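Automation at the Prarkosness garment works

The Prarkosness garment works is a jeans finishing and repair plant run by the clothing firm Henríquez. It is known chiefly for the gradual automation of its folding and sorting departments under the Kellus program, and for the unusually large part its own folders have played in it. The works handles 2,006 pairs of jeans on a full shift and employs 296 people.

Background

Cutting and pressing were mechanized early, but folding stayed a hand job for decades. Denim is a wonderful and maddening material for a machine: stiff at the seams, floppy between them, and never lying the same way twice! Fixed folding frames, supplied by Corley, coped well with new stock and badly with worn pairs coming in for repair.

The Kellus program

Kellus began in April with 13 folders from the repair line. They fold with hand-held grippers at ordinary tables, and the recorded movements are used to teach the folding arms. Rochelle Oyelaran, a former folder who now leads the program, has argued that the skill lies in small corrections, such as the tug that brings a waistband straight.

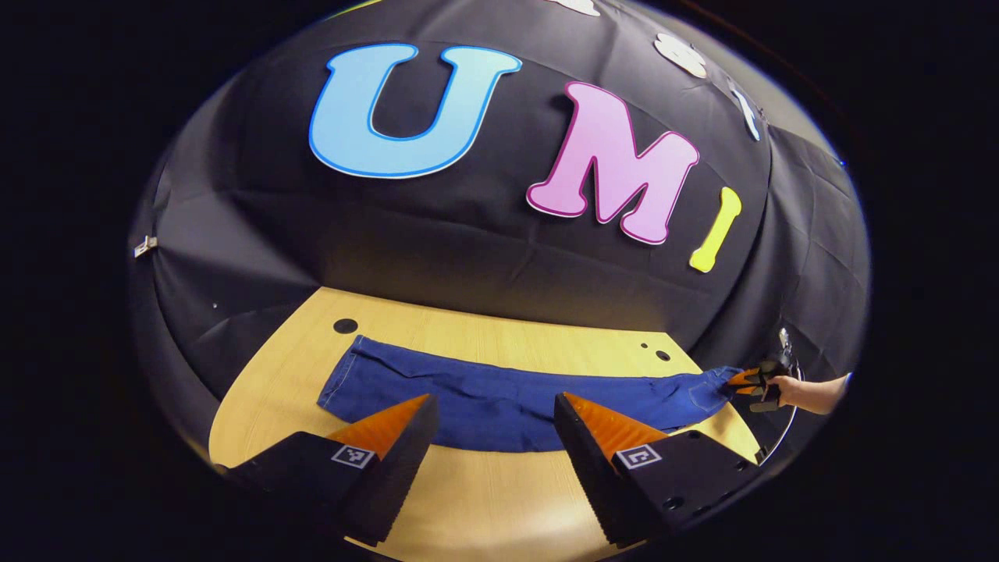
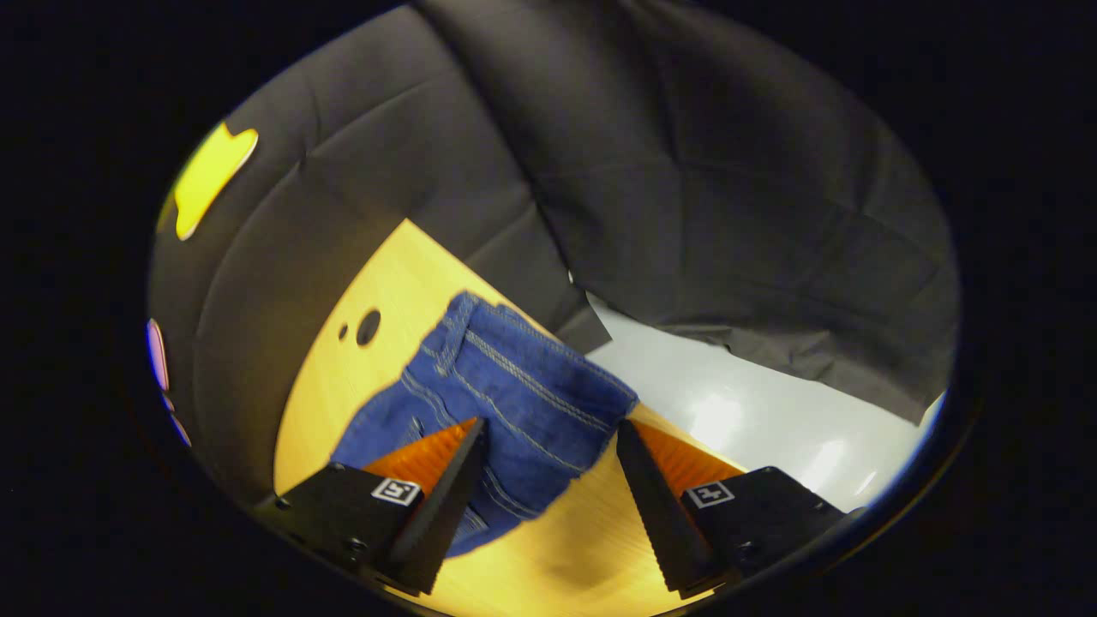

Newcomers take 40 hours to become comfortable with the grippers. Many say the first surprise is how much they used to do with their thumbs.

Effects on staff

The most popular change has been the end of the long folding shift, which used to leave people with sore wrists and shoulders. Folders now rotate between teaching, checking finished stacks and mending, and the mending bench (once two people in a corner) has grown into a lively department of its own. A pay grade for teaching work was agreed on 2025-06-05.

Some concerns remain. Older staff miss the talk around the big shared table, and the night shift has had fewer teaching places than the day shift. Pairs with heavy patches or broken zippers are still folded entirely by hand.

See also

Garment finishing
Textile handling
Job rotation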